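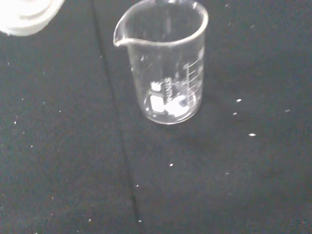
Project Reports: Robotics and Automation

Working rules for a robot arm that weighs samples
Bezawit Hadgu, final-year project, Woldemariam workshop

My project was to write a set of rules for the robot bench, covering glassware, weighing and stopping the arm. Before June the only written guidance was one page left by the Stimero group, and it dealt mainly with switching on. I did not write any control code.

I read the general safety guidance given to all students, then watched the bench being used and noted where people did things differently. The first draft had 18 rules. Several said the same thing twice — mostly the ones on glass — so I merged them under the headings below.

1. Check every beaker for chips and cracks before it goes on the cloth. Do not use one with a damaged rim.

2. Bring the gripper in slowly from the side and leave a gap before closing. On a marked beaker, keep the scale readable.
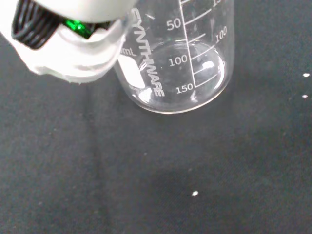 3. Keep hands outside the cloth while the arm is powered. If something falls over, stop the arm first and then reach in.

4. Write down the starting reading of the scale for every run, even when it is zero.

The fourth rule caused the most discussion. Some users felt the log sheet was long enough already, but a missing starting value cannot be recovered later.

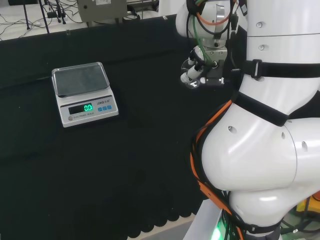

Weighing rules have to say what counts as ready. My draft said "check the scale", and two people read that in different ways. The final wording is that the pan must be empty and the display must show 0.0, as it does here, before the gripper moves towards it. If the figure drifts, wait and tare again. I also set a test load of 400 g at the start of each session, with the result written in the Nolarura log.

Stopping the arm has its own section. The emergency stop must be within reach of the person running the session, with no bags or papers on top of it.
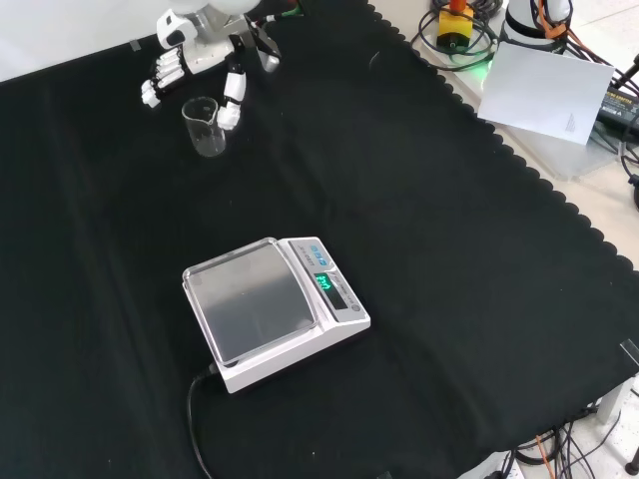

Photo: Unside project archive

The rules still say little about cables on the floor, and I would like the next student to add a section on that. The full text and a blank log sheet are in the appendix.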